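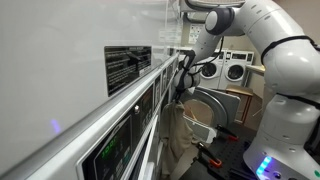
Stacked laundry machines in a long row, with a white robot arm reaching toward them.

September
By Guoqing Kong

The first thing you notice about the evidence room at the Brulletgate courthouse is the smell, a mix of old cardboard and floor wax that gets into your coat and rides home with you. I spent most of a morning down there with the clerk, a patient woman who has worked the basement for longer than she cares to say, and she let me walk the shelves while she hunted for the boxes in the Skomum case.

There are 96 of them. They hold the paper trail of a towing outfit that, according to prosecutors, spent four years hauling off cars that were parked perfectly legally and then charging their owners $280 in cash to get them back. Plenty of people paid and grumbled. A retired bus driver named El Fassi paid too, but he kept his receipt, and then he went door to door in his apartment building asking if anyone else had kept theirs.

They had, bless them. By the time the district attorney's office took an interest, El Fassi had a shoebox with over 508 receipts in it, sorted by street and held together with his late wife's hair clips. (He still wants the clips back, and he has asked the judge about it twice.)

Skomum's two owners were convicted of fraud last winter, and you might think that would be the end of it. But their lawyers now say the shoebox should never have gone in front of a jury, that too many hands had been in it before the police ever saw it, and the judge has agreed to hear them out. The argument turns on 50 receipts written in a different ink from the rest, all of them from the company's lot on Ovalico Street.

I had supper with El Fassi the night before I visited the basement — lentils, flatbread, and far more of both than two people could eat — and asked whether a new trial would bother him. He thought it over for a good long while, and refilled my plate while he was thinking.

"I drove the number six for thirty-one years," he told me. "I can sit through another trial."

The hearing resumes next month at 9:30 in the morning, in the small courtroom on the second floor. El Fassi plans to take the bus.

Get our long reads in your inbox every month. Enter your email to sign up for the newsletter.

Contact us | Copyright, all rights reserved | Back to top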